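Saltine team reports first results on gripping from the inside

The Saltine project has finished its first full round of grasp trials, and the group will present the numbers at the April lab meeting. Femi Tijani, who runs the project, has been working on one narrow problem for most of the past year: how a two-finger gripper should pick up a short piece of tube when it can't get both fingers around the outside.

Most grasp planners treat a tube as a solid cylinder. They look for two points on opposite sides of the outer wall and close on them. That works fine when the tube stands alone with space around it. It works much less well when tubes are packed side by side, or when the tube is nearly as wide as the gripper can open. In both cases the planner either gives up or picks a grasp that pushes the part away.

Saltine takes a different route. The planner, called Onyeka, looks for the open end of the part first and fits an ellipse to the rim. From the ellipse it estimates which way the opening faces and how thick the wall is. It then plans a path that puts one finger into the opening and leaves the other outside, so that the gripper closes on the wall itself. A wall is thin compared with the whole tube, and the fingers have a shorter distance to travel once they are in place.

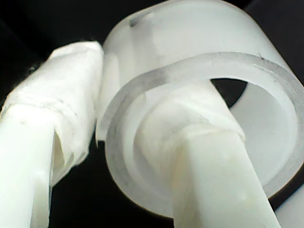 Why is it hard to judge the depth of the inside finger?

Once the finger goes into the tube, the tube hides part of it from the camera. The planner has to work out where the tip is from the joint positions and from whatever part of the finger still shows, and small errors in either one add up.

The trials used 23 kinds of tube and ring, with different widths and wall thicknesses. The group ran 151 attempts in all, half-hidden parts included, and logged the camera view, the finger positions and the motor current for each. Of the failed attempts, 35 were put down to the inside finger catching on the rim before it got into the opening. Tijani said that was the most useful thing to come out of the round, as it points to a single step that needs work.

Frosted and white parts were the other weak spot. The rim detector depends on contrast between the rim and the wall, and pale, cloudy material gives it very little to go on. The team has started to retrain the detector on 62 new recordings made with white parts under softer light - the first of these went in last month, and it is too early to say how much they help.

Finger covering is also under study. Tape is cheap and quick to replace, but it can crease or lift at the edges, and a raised edge changes the finger's width at just the point where it has to clear the rim. The next round will compare taped fingers with a molded sleeve made by Hurel.

The trial logs are being moved to the Datard server and will be open to everyone in the department. Anyone who wants to try their own planner on the same parts should ask Tijani for the parts list. The tubes and rings can be borrowed between rounds, but please return them in the order they came in.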